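Phone Users Group, Betancur Branch
Minutes of the September meeting

The meeting opened at 7:05 p.m. in the upstairs room at the Betancur library. The chair welcomed everyone, including the new faces by the window, and we had to bring in chairs from the hallway, which is a lovely problem to have. Phones went on silent, with the usual two exceptions.

1. Minutes of the last meeting

Accepted with one correction. The item on cheap screen protectors said the matte ones "ruin" the display. The member who spoke wanted it to say that they make small text look grainy, and that he still uses one. Changed.

2. Matters arising

The battery swap guide is finished and on the shared drive. Thank you to the members who took photos of every screw! It covers the older Vuvex handsets only. The section on glued backs runs longer than planned, and there was strong support for leaving it long.

The lending drawer now has a working fast charger again. Please put the cable back with it. The braided one is still missing.

3. First look: Mevex 5

This was the big item of the night and it ran well over its time. Two members have bought the Mevex 5 and both brought theirs along, one in the green and one in the plain gray. They were passed around the room and everyone got a proper go.

General feeling was very warm. For a budget phone the screen is a real step up, bright enough to read under the ceiling lights with no squinting, and scrolling felt smooth to nearly everybody. The headphone jack is still there (there was applause). So is the memory card slot, although it now shares a tray with the second SIM, so you have to pick one or the other. Several people who travel for work said that would be a dealbreaker for them, and one said it would push her to finally clean out her photos.

The fingerprint reader has moved from the back to the power button. Left-handed members tried it and were split. One got it to unlock every time with his middle finger, and another gave up and went back to a PIN.

Complaints: the speaker is a single one on the bottom edge and your palm covers it when you play games sideways. The box has no charger in it. The phone also arrives with a good number of apps nobody asked for, and it took one of the owners most of an evening to clear them. She has promised to write down which ones can be removed safely and which come back after an update.

There was a long and cheerful argument about whether the Mevex 5 is worth the extra money over last year's model. No vote was taken. The closest we got to agreement was that anyone with a phone three years old or more would notice a big difference, and anyone with last year's should hang on.

Action: both owners to keep notes on battery life until the next meeting, using the same settings (auto brightness, location on, no battery saver).

4. Software updates

The Vuvex update has reached most of the phones in the room. It fixes the alarm bug, hooray, and moves the flashlight button, less hooray. A member showed how to drag it back: pull down the quick settings twice, tap the pencil, and hold the icon until it lifts. We did it together, and it worked on every phone except one that is still waiting for the update.

Reminder to back up first. One member did not and lost her text message history, though her photos were fine.

5. Group forum

The forum has reached 1,974 posts, and the camera settings thread is the busiest by a long way. It was agreed to split it into two, one for daytime shooting and one for low light, and to pin the best answers at the top of each. Old posts will stay where they are.

There was a request for a buy and sell section. Feeling was mixed - people like the idea but worry about locked phones and stolen ones. Held over to next month, when a short set of rules will be brought for discussion.

6. Camera comparison

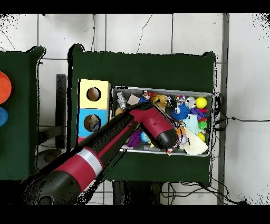

The Mevex 5 camera got its own slot, and we spent it talking about what a budget phone finds hard. Color was the first thing. A strong red is where cheap cameras tend to go wrong, smearing into one flat patch with no shading left in it. The robot arm reaching over the bin of toys set that off nicely, with its deep crimson sections right up against matte black and a dark green table underneath, and people were soon asking how their own phones would cope with the red and the black together. The tip from the floor was to tap on the dark part to set exposure, then slide the brightness down a touch until the red has some shape in it again. Several members tried this on a red coat in the room and were delighted.

The second topic was fine detail indoors. The Mevex 5 smooths things over when the light drops, and faces come out a bit waxy. Turning off the beauty setting helps a lot. It is on by default and hidden under the wand icon. Night mode is good if you can hold still, and useless for pets.

Everyone agreed that the two-megapixel macro camera is not worth opening. Use the main one, step back and crop.

Action: members to post one indoor and one outdoor shot to the forum, no filters, with the phone model in the title.

7. Cases and accessories

A sample Brondden case for the Mevex 5 went around. Nice grip, raised lip around the lenses, and buttons that are stiff when new. It does make the side fingerprint reader harder to find by feel. The clear version was said to yellow, but the member who has one has only had it since July and his is fine so far.

8. Any other business

A beginners' table was suggested for the first half hour of each meeting, for people who want help moving to a new phone. Very popular idea, and we will try it next month. Bring both phones, both chargers and your passwords.

Someone left a gray SIM tool and a pair of reading glasses last time. Both are in the lending drawer.

9. Next meeting

October, same room, 7 p.m. Main topic: moving your chats and photos from one brand to another.

Meeting closed at 9:10 p.m.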